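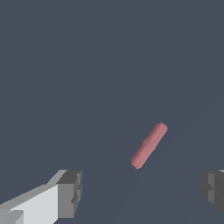 Domingo, 14 de março de 2021
Por Shayne Tapsell

Livros grandes de fotografia: o que vale a pena fazer em casa

Desconfio de quase tudo o que se vende para conservar álbuns de fotografia. O spray Liltus promete «reavivar» a sobrecapa; experimentei num livro de paisagens aéreas e ficou-me uma película pegajosa que apanhou pó durante semanas. Um pano de microfibra seco faz melhor e custa menos.

Os volumes pesados guardam-se deitados, quatro por pilha no máximo. De pé, o miolo descai e a lombada acaba por ceder — o meu exemplar da Sjögren abriu assim. Se a estante tiver mesmo de ser vertical, encoste-os bem, sem apertar.

Quanto à humidade, há quem jure pelos saquinhos de sílica. O Sverre Strömberg, que encaderna em Eltby, usa dois por prateleira e diz que notou diferença. Eu não notei. Prefiro um higrómetro barato e abrir a janela quando passa dos 60%.

Páginas coladas não se separam com vapor, digam o que disserem os vídeos: o papel couché larga a tinta. Leve o livro a alguém que saiba, ou deixe-o como está.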